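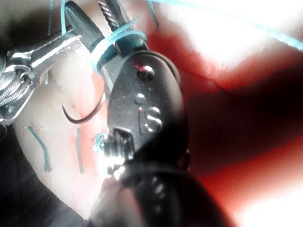
A curved needle on light blue suture thread, held over a tissue pad.

Kullstead skills room adds suturing practice to autumn programme

Aug 31, 2025

The surgical skills room at the Jorach Centre in Kullstead is to offer suturing practice throughout the autumn, following a trial run earlier this month. Bookings are open now and the first sessions will be held once the room has been repainted.

The trial was paid for by the Justadum Fund, which gave the centre £2,661 towards thread, needles and tissue. A total of 33 trainees signed up. Most were in their first two years of surgical training and had done the basic knot course at the centre before.

Work was done on practice tissue, with the cuts made in advance. Trainees were asked to bring the edges of a cut together with separate stitches, tie each one off and trim the ends before moving on to the next.

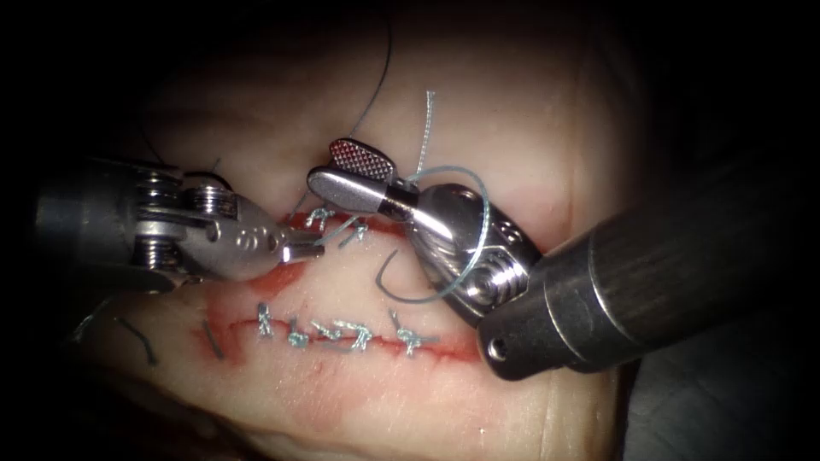
The centre said the main thing it wanted people to work on was spacing. Stitches set too far apart leave the cut open between them, and stitches pulled too tight pucker the edges. Trainees were told to take the needle through along its own curve and to stop and reset if it began to drag. Loose thread was the other common trouble. A long tail is easily caught up in the next stitch, and several people asked for more time on handling it.

Of those who took part, 23 filled in the feedback form. The most frequent request was for longer slots, and the centre has agreed to extend each one by half an hour. It has also dropped the written test that came at the end of the trial. 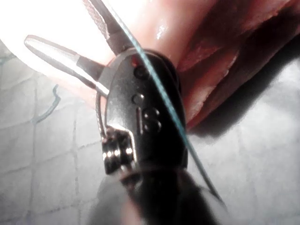
TRAINING AND COURSES

The autumn sessions will be run in the same room on the first floor, next to the Tô Library. There are 22 places in the first block, and trainees who missed out on the trial will be offered them first. Anyone left over goes on to the list for the second block.

Each trainee will keep to one cut for the whole session and finish it with a row of interrupted stitches.
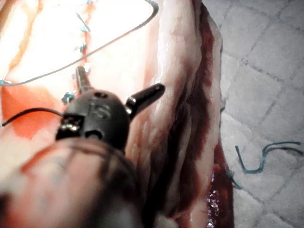

Finished work will be looked over at the bench by a tutor, who will go through the spacing, the knots and the length of the ends. No marks are given, but trainees can ask for a signed note for their logbook.

Tissue and thread are included in the booking. Gloves and aprons are kept in the room. Bags and coats must be left in the lockers by the stairs, and food and drink are not allowed past the double doors.

Places can be booked at the Jorach Centre front desk in Kullstead or through the trainee pages of its website.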